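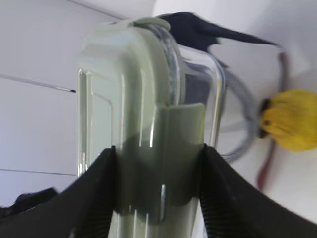
Sachiko Amano wants to know if we're measuring the bat or measuring the ball, and she wrote it in red across the bottom of last week's page, underlined twice. Fair question! I spent most of Thursday on it and I think the answer is "more of the ball than we'd like."

Thursday, started 8:40, shop cold until lunch

Bats on the bench: Zendirley one and Zendirley two (same maker's order, same willow from Grekska, pressed on the same day), plus the old Astport club bat we keep as the yardstick. Z1 is fully knocked in. Z2 has been oiled and nothing else. The club bat has had a full season of people who can't time a cover drive, me included.

First thing was to weigh every ball in the drawer. Should have done that in the first place. Most are inside the range they should be, but the one with the green pen mark came up at 166 g, three over the top of the legal range, and that's the ball I used for all of last week's Z1 drops. Z2 got the lighter one with the flat seam. So last week's comparison is no good and I've drawn a line through it. Left it readable, please don't tear it out, the clamp notes on the back are still fine.

Drop test, redone

Same rig as before (the Ikeda, with the tall tube). Drop height 245 cm, bottom of ball to face of bat. Bat clamped at the handle and resting on the sand pad, toe free. One ball for all three bats this time, the plain one, seam turned so the leather lands and the stitching doesn't. Rotate the ball a quarter turn between drops. Phone on the tripod filming against the scale, and I read the top of the bounce from the slow playback.

Marked the faces in pencil every two centimeters from the toe, up the middle only. I'll do the edges another day, the edges are a whole different animal and Z2 is nowhere near ready for being hit there.

What came out:

Z1 is lively over a much longer stretch than I guessed. The high spot sits where you'd expect, but it hardly drops off for three marks above it. I went back and repeated those marks because I didn't believe it, and got the same thing. Lovely bat. I had to stop myself from taking it straight out to the nets.

Z2 has its high spot at the same mark, lower bounce, and then falls off fast toward the toe. It also sounds different, more of a clack. Sachiko will say sound is not data. I wrote it down anyway.

Club bat: dull at the bottom, surprisingly good in the middle, and there's a dead patch just below the sticker that I could find with my eyes shut. Tapped along it with a knuckle and it goes "tock tock tock tuk." Could be a crack under the face, could be an old glue repair. No sign of anything on the surface. Leave it clamped gently.

With the same ball, the gap between Z1 and Z2 is smaller than last week's page says. It's still there, though! I was ready for it to vanish completely.

The ball warms up / wears in

Now the part that had me grinning. I put Z1 back in at the end and ran the high spot again, same ball, same everything, and the bounce had gone down a touch from the morning. My first thought was the clamp. Checked the clamp, fine. Second thought was the bat. Swapped to a fresh ball from the same box and the bounce came right back up to the morning number. So the ball is going soft over a session, even with a gentle drop like this.

That means order matters. I ran Z1 first and Z2 second and the club bat last, so part of what I'm calling a difference between bats is only the ball getting tired. Proposal for next time: start and finish every session on the club bat, middle mark, five drops each end. If the two ends don't agree, we know how much the ball moved and can spread it over what's in between. Sachiko, is a straight-line correction good enough or will you tell me off? I don't know that it softens evenly. I'd guess most of it happens early.

Knocking in, Z2

Started after lunch. Mallet count for Z1 is in the front of this book: 3518 strikes, face and edges and toe, over a bit more than two weeks. (Yes I clicked the clicker for every one. Yes my forearm has opinions.) For Z2 I want to drop-test at stages so that we get a curve, where for Z1 all we have is a before and an after.

Did the first 600 today. Very light, mostly through the middle, then a few rows working outward. No contact on the edges yet. Face still shows seam marks easily if you press a ball in by hand, so it's soft. Small dent near the toe on the left side that was there before I began, circled in pencil. Don't let me blame the mallet for it later.

Then ten drops on the high spot with a new ball. It's up on the morning reading. A little, and remember the morning reading was taken with a tireder ball, so I'm not claiming anything. But it would be so nice if the curve rose early and then flattened. Everyone at Astport has a theory about how long you need to knock a bat in and they all state it with total confidence, and I've never once seen any of them draw a graph.

Odds and ends

The pencil marks rub off on the ball and then the ball prints them back onto the next bat. Try low-tack tape down the side of the blade with the marks on that, so the face stays clean.

Sand pad needs raking flat between bats. I forgot once (first three drops on the club bat) and threw those away.

Tripod leg slipped at 2:15. Readings before and after agree on the repeat, so I've kept them, but the scale line is at a slightly different height in the video. Anyone reading the clips again, use the floor tape as zero.

Oil: Z1 had two thin coats, Z2 has had one. That's another difference between them I hadn't thought about until I was writing this. Give Z2 its second coat Friday night, lay it flat, and no testing until it's had a proper rest. It will muddle the curve a bit. Put a clear mark on the graph where the oil goes on.

Grekska replied about the clefts. They can pair two from next to each other in the same tree if we order before the end of February. I'd love that. Two sister bats, one knocked in by hand and one by machine, same ball supply, both run in the Ikeda with the start and finish checks. That's the test I wanted to do all along and we'd finally have a fair shot at it.

To do

Weigh balls before every session, write the weight on the page next to the drops
Green-mark ball goes in the nets bucket, keep it out of the rig
Fresh ball, fifty drops on one spot of the club bat, plot bounce against drop number (this is the answer to Sachiko's red ink)
Tape for marks
Second coat on Z2
Ask about the dead patch, see if the repair bench ever had that bat in
Order the paired clefts

Packed up 5:30. Mallet is on the left hook, clicker is in the drawer and set back to zero, today's total is written inside the lid of the ball box. I'll do the fifty-drop run first thing next session if nobody beats me to it, and if you do beat me to it, please leave the ball where I can find it.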